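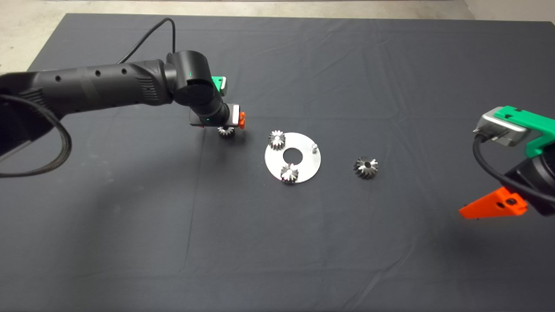 Finding a duplicate IP address on a VLAN

Two hosts with the same address will drop off and come back at random. To find them:

1. From a third host in the same subnet, clear the ARP entry and ping the address.
2. Check the ARP table and write down the MAC address.
3. Repeat until a second MAC shows up – the switch may log it too.
4. Look up both MACs in the switch's MAC address table to get the ports.

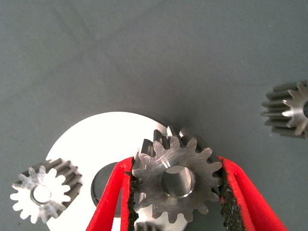
A steel gear held between red gripper fingers

Shut the wrong port, then give that host a free address.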